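The Season Is Too Long and the Players Know It

12 September 2019

Fanel have played three league matches since the season opened and already have four starters out injured. Two are hamstrings, one is a calf, and one is a knee that was never right in June. The club calls it bad luck. I think it is the calendar.

The Pellard Cup used to be an 18-team competition. Teams played a short group stage, then knockout rounds, and it was done before the weather turned. Now it has a preliminary round, a second group stage and a two-leg semifinal. A club that goes all the way plays 15 cup matches on top of the league. Add the regional tournament in June, which takes the best players from every side, and some of them get less than three weeks off in a year.

Irnura's captain played in all of it last season. He started in the league, the cup and the regional tournament, and he was back in preseason training before his legs had recovered. By the spring he was being taken off after an hour most weeks. He is a fine midfielder and he looked like he was running in sand.
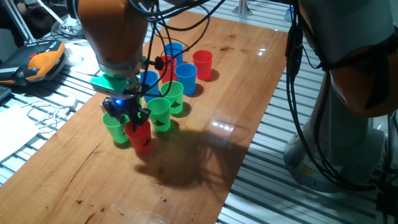
One reader wrote in after my last column to say that players have always complained about being tired, that they are paid well to play, and that a squad of 25 is supposed to deal with exactly this. If the coach picks the same 11 every week, the reader said, blame the coach and leave the schedule alone.

I take the point about squads. Nishad rotated more than anyone last season and finished second. But Nishad can afford two good players for every position. Most of the league can't. When a smaller club rests its striker, the replacement is often a teenager with a handful of senior games, and the 900 people who traveled to an away match on a weeknight get a poor game for their money. The coach then gets booed for losing it. After that he plays the striker on Saturday, tired or not, and I would do the same in his job.

The extra matches were sold to us as a way to bring money to the smaller clubs. Some of it has arrived. A good part of it goes straight back out on travel, hotels and medical bills.
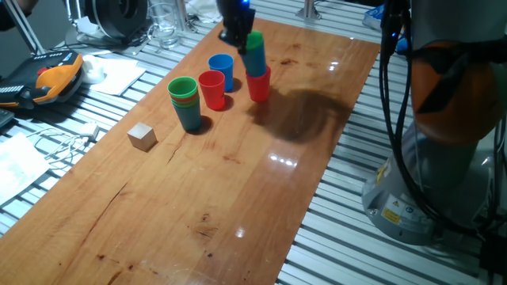
What I would do is simple enough. Drop the preliminary round and the second group stage. Make the semifinals one match at a neutral ground. Then write a four-week break into the rules after the June tournament, and fine any club that calls a player back early. The television people would lose some weeknights in the fall. They would get better football on the ones that were left.

The league says it will review the format once the current contract runs out. That is two more seasons. Fanel go to Irnura on Saturday with a left back playing in the center and a goalkeeper on the bench who hasn't started a match since last year.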